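Zdzisław Piątek
Some notes from this month's data work on the spatula task. Short posts, one after another, in case it helps anyone building a set in simulation.

The task is simple to say. One arm, a countertop, two spatulas. The arm gets a line of text telling it which spatula to pick up, and it picks that one up. We want a policy that does it in rooms it has never been in.

We had 2,251 episodes as of April. All of them are in sim. They were collected by a person driving the arm, and I did a good share of the driving myself, mostly after 9 p.m. when the render queue is short.

The room gets redrawn every episode. Walls, counter stone, window, light and clutter all come out of a pool. The clutter pool we call Żak. It started as a folder of leftovers from an older project and it kept growing.

Żak has no taste. You can get a big animal skull on the counter next to the spatulas and a framed picture lying flat near the edge. I leave those episodes in. If the arm only ever sees tidy kitchens, it learns tidy kitchens.

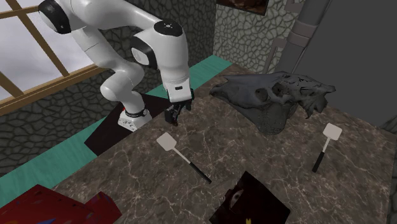
Gopinath Chowdary
Do you keep the failed grasps? We threw ours out for a year and I regret it. The policy had no idea what to do after a miss.

Zdzisław Piątek
We keep them if the driver recovered and finished. If the driver gave up, the episode goes in a separate folder and is not used for training. I would like to use that folder for a success checker later but there is no code for it yet.

Back to the notes. Two spatulas of the same design was a choice. With a spatula and a mug, the arm can ignore the text half the time and still look good. With a matched pair it has to read "left" or "right" or "the one closer to the arm."

The text lines are written by people after the fact. Each episode gets one line. We tried a template first and the policy fell apart when somebody typed "grab the far one" at a demo.

A label problem we had to fix: "left" meant left in the room view for one labeler and left from the robot's side for another. The two disagree more than I expected. The rule now is the room view, always. Old labels were redone by hand and it took 6 evenings.

Every episode is saved from more than one view. The room view is good for telling which spatula is which. The close view, looking past the fingers, is good for the last bit of the approach, when the arm is in its own way in the wide shot.

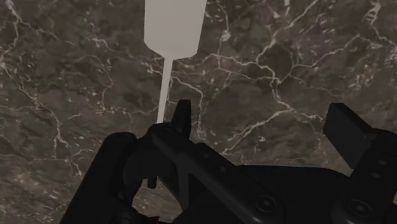
Frames are saved at 20 per second. I cut the dead time at the start, when the driver is reading the screen and nothing moves. I do not cut pauses in the middle. Some of them are the driver lining up on the handle and I think the policy needs to see that.

Driver style matters. One of us comes straight down. I tend to come in from the side and correct. Mixed together without a tag, the policy did a bit of both and stopped short of the handle. We added a driver ID as an input and it got better. I have not tested taking it out again.

Storage is on Trastlow and the episode format is Rendard. Neither was my pick. Rendard is fine as long as you never rename a field. I renamed a field.

For testing we hold out 7 rooms. Their wall and counter textures never show up in training. Clutter can repeat, which I know is not perfect. A clean split on clutter is on the list.

Next up is Tretum, the same setup with a drawer added. The spatula has to go in the drawer and the drawer starts closed. I expect the labels to get longer and the driving to get slower.

I'll post the labeling rules as plain text once they have been through one more round of edits. Questions are fine in the meantime, I check replies in the evening.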